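Quietschenden Bürostuhl wieder leise bekommen

Ein Bürostuhl quietscht meistens an einer von drei Stellen: an der Wippmechanik unter dem Sitz, an den Schrauben der Rückenlehne oder an den Rollen. Setzen Sie sich hin und verlagern Sie das Gewicht langsam, dann hören Sie, woher das Geräusch kommt.

Drehen Sie den Stuhl um und ziehen Sie alle Schrauben unter der Sitzfläche nach. Bei den meisten Modellen passt ein Inbusschlüssel Größe 6, bei älteren Stühlen von Olszewski Größe 4.

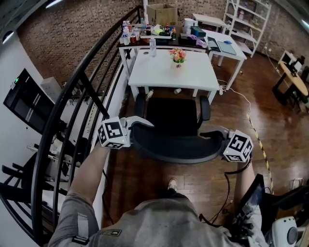

Schwarzer Bürostuhl, von oben gesehen

Geben Sie danach etwas Silikonspray auf die Gelenke der Mechanik und bewegen Sie die Lehne mehrmals vor und zurück. Eine Dose mit 200 ml reicht für viele Stühle. Überschüssiges Spray mit einem Lappen abwischen, sonst sammelt sich Staub.

Rollen lassen sich mit einem kräftigen Ruck abziehen. Haare und Fäden mit einer Pinzette entfernen, einen Tropfen Öl auf die Achse geben, Rolle wieder eindrücken.

Quietscht es weiter, ist oft die Gasfeder verschlissen. Notieren Sie vor dem Bestellen die Länge der alten Feder.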